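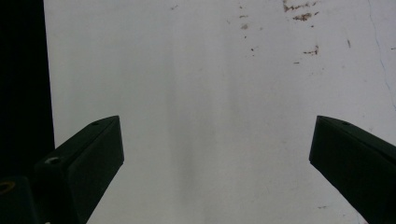
2021年6月9日(水) 作業ノート カヌー小屋

朝から北風。シャッターを半分だけ開けて作業。ペルンビー(Pernby)の船着き場は昨日よりだいぶ水位が下がっていて、桟橋の端の杭が根元近くまで見えていた。フェンネス湖(Fenness)のツアーはそろそろ出発場所を東の砂地に移したほうがいいかもしれない。これはあとでアグネセに相談。

ラナ号の船底

先週の続き。ラナ号(Rana)は5月のツアーで浅瀬の岩にこすった跡が船尾側に残っていて、見た目は大したことなさそうなのに爪を当てるとけっこう引っかかる。最初は「磨けば消えるでしょ」と軽く考えていたんだけど、磨いてみたら奥にもう一本、細いのが出てきた。あーあ、という感じ。結局ゲルコートを盛り直すことにした。

使ったのはコラード(Korard)の補修用ゲルコート、白。去年の残りの缶は蓋のまわりがガチガチに固まっていて開かず、新しいほうを開封。色は元の船体よりほんの少し青っぽい。船底だし、まあいいか!と思って進めたけど、アグネセは気にするかも(あの人は船の色にうるさい)。硬化剤は説明書どおりに計量。前回、目分量でやって端がいつまでもベタついたのを忘れないように、ここに書いておく。

塗ったあとはフィルムをかぶせて8時間放置。説明書にはもっと短くていいと書いてあるものの、小屋の中がこの冷え方だと信用できない。夜にもう一度来てフィルムをはがす予定。明日は段差を落としてから細かいペーパーに順に上げて、最後は4000番の水研ぎ。船底に4000番までかけるのはやりすぎだと毎年言われるけど、つるっとした手ざわりが好きなので今年もやる。完全に趣味です。

シートの編み直し

待ち時間に前席の編み座面に手をつけた。古い編みは右の前角だけ伸びきっていて、座ると体がじわじわ傾く。お客さんに「この船、曲がっていきませんか」と聞かれて、漕ぎ方の話をさんざんしたあとで座面のせいだと気づいたあれ。あのときのご夫婦、ごめんなさい。

縦は問題なく張れた。横に入ったところで一段とばしたのに気づかず、かなり進んでからほどくはめに。ほどくと紐に癖がついて、次に通すとき妙な方向へよじれる。濡れ布巾で挟んでしばらく置いたらだいぶ素直になったので、次も同じ手でいく。枠のニスは角がはげているけれど今回は触らない。触りだすと終わらない。

パドルと救命胴衣

パドルはブレードの先がささくれたものが2本。両方とも子ども用で、たぶん桟橋を突いて遊んだやつ(気持ちはわかる)。先端を軽く落としてオイルを塗り、梁に吊るした。大人用は握りの部分だけ布で拭いて終わり。

救命胴衣は股ベルトのバックルを全部カチカチやって確認。砂が噛んで戻りの悪いものがあって、ぬるま湯と歯ブラシで洗ったら直った。油はささないこと! 去年の夏に誰かがさして、砂をもっと呼び込んでしまった。小児用サイズの棚のラベルがはがれかけているので貼り直す。テープが見つからず今日はまだ。

土曜のツアーの準備メモ

予約は8人、うち小さい子連れの家族がひと組。フェンネス湖の東岸をゆっくり回って、葦の入り江で休憩、昼は岬の焚き火場で食べるいつものコース。風が今日みたいだと帰りが向かい風になってつらいから、その場合は逆回りにする。逆回りだと入り江に着くのが遅くなって、子どもたちのお腹がもたない気がする。おやつを多めに積むこと。シナモンパンは船着き場の店に前の日までに頼む。

ラナ号が間に合わなければ、家族連れには幅の広いほうの古い船を出す。重いし曲がらないけれど、立ち上がろうとする子がいてもびくともしないので、むしろそっちが正解かも。アグネセの意見を聞きたい。

焚き火場の薪は湿っているはず。乾いた焚きつけを防水袋に入れて持っていく。袋のひとつは口を巻いて押すとどこかからスーッと空気が抜ける。水を張ったたらいに沈めてみたら、底の縫い目から泡が出た。シームテープを貼って一晩おく。これは着替え用には使わず、薪専用に格下げ。袋にマジックで「薪」と書いた。

昼すぎ、アグネセ(Agnese Sproģis)が顔を出した。水位の件は彼女も気づいていて、東の砂地なら車を近くまで寄せられるから荷下ろしはかえって楽だそう。ただ、砂地の手前で鳥が巣を作っているらしく、ロープで迂回路を作りたいとのこと。ロープは小屋の奥のを使っていいと返事した。ゲルコートの色については、しばらく黙って見てから「水に浮かべれば下だしね」とのお言葉。助かった。

明日やること

ラナ号の段差落としと水研ぎ。横編みの残り。棚のラベル。防水袋の漏れをもう一度たらいで確認。コラードの硬化剤の追加注文(残り少ない)。東の砂地へ下見、できれば風の弱い朝のうちに。

夜の追記:フィルムをはがした。表面はきれいに固まっている。端に小さな気泡がひとつあるので、明日針で開けて埋める。それと、小屋の鍵はいつもの釘に戻しました。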